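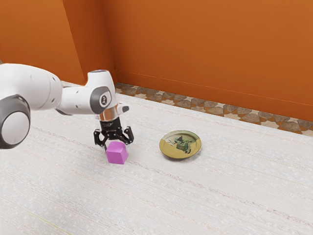 Letska almanac and the Eltitz bridge, did it call it or not?

marrowfield
My aunt left me a run of the Letska almanac and I've been going through it a bit at a time. The September page in one of the older ones has the line "the crossing goes down and the low road drinks." Anyone who lives near Eltitz knows the footbridge washed out in September and the low road was under water for 3 days. The almanac was printed long before that. I'm not saying it's proof of anything. I'd like to know if other people have found lines like it, and if so, in which editions.

pennywhistle_2
I have most of the ones with the green covers. The September pages nearly always have something about water. Mine says "the well climbs its own wall," and the one after it says "boats in the barley." If you write flood lines for September in a river valley you will be right sooner or later.

marrowfield
Sure, but "crossing goes down" is more exact than boats in barley. It names a crossing and a road.

oldgate
It says a crossing and a low road. It doesn't say Eltitz. There's a low road in every town on the Hao. The bridge upstream was closed for rot when I was a kid and people used the same line for that. My grandmother had it marked in pencil.

marrowfield
Was that in September?

oldgate
No, in spring. Which didn't bother her at all. 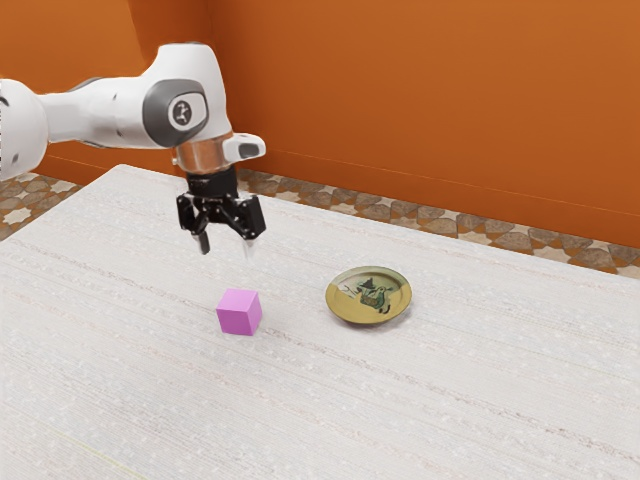
Computer rendering of a robot arm and gripper over a white table.

tansy_root
I think you're both being too hard on it. The almanac was never meant to be read one line at a time. You're supposed to take the month page, the moon table and the saying at the foot of the page together. If the saying at the foot is a warning, the month line is serious. If it's a recipe or a joke, you let it go. What is at the foot of yours?

marrowfield
"Salt the step before the guest."

tansy_root
That's a warning. Somebody comes to the door with bad news.

oldgate
Or it means there's ice on the step.

tansy_root
In September?

oldgate
The printers at Jeravis moved the foot sayings around to fill space. My neighbor worked there in the bindery and told me they had a drawer of them already set in type. If a page came up short they took one out and dropped it in. I don't see how you read a warning out of that.

tansy_root
People who draw cards don't pick them on purpose either. I don't see the difference. But I respect that you don't read it that way.

halfmoon_lane
I tried to test this a few years back, so I'll put it down in case it's of use. I took 30 month lines from the almanac, cut off the month names, and mixed them in with lines I made up at the kitchen table. Then I asked my reading group to match them to things that had happened in town. They found matches for mine as often as they did for the real ones. One of my lines was "the baker's light stays off" and 2 people told me it was the power cut. I had written it while looking at a bag of rolls.
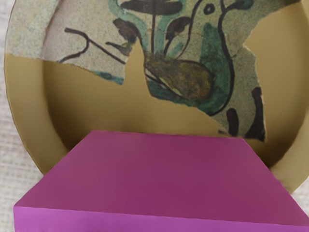 I still buy the almanac. The planting dates are decent for beans and I like the moon table. I just don't go back afterward looking for the month lines that fit, and I got a lot less interested in them once I stopped doing that.

pennywhistle_2
Did you keep the list? I'd like to try it with my sister's group.

halfmoon_lane
Somewhere. I'll look when I'm back at the house. Use your own lines though, the wording in mine is stiff and you can pick them out once you've seen a few.

marrowfield
Fair enough, but a reading group knows it's being asked to find matches. I wasn't looking. I read the line and thought of the bridge right away.

halfmoon_lane
You read it after the bridge went. If you had read it before and written it down, I'd be more interested.

tansy_root
Then do that. Take the next edition when it comes out, copy the month lines here, and everyone says what they think each one means before the month starts. No changing it later.

oldgate
I'd go along with that. Put the place in as well. If it has to be Eltitz, say Eltitz.

marrowfield
OK. I'll start a new thread when I have a copy. The shop by the station usually gets them late, so give me until then. I make it 7 editions I still haven't read. I'll post the September lines from those here tonight and people can argue over them in the meantime.

pennywhistle_2
Check the inside back cover too. On some of mine there's a list of corrections to the month lines, and at least one of them changes "crossing" to "crossroads."

marrowfield
Just looked. Mine has the back cover torn off.

Print this thread
E-mail this thread

Related threads
Moon tables: Letska compared with the wall calendar
Dream of the Hao running backward
Green cover editions, trade or swap
Does anyone still read tea leaves with loose black tea?
Old Jeravis printings, how to tell the year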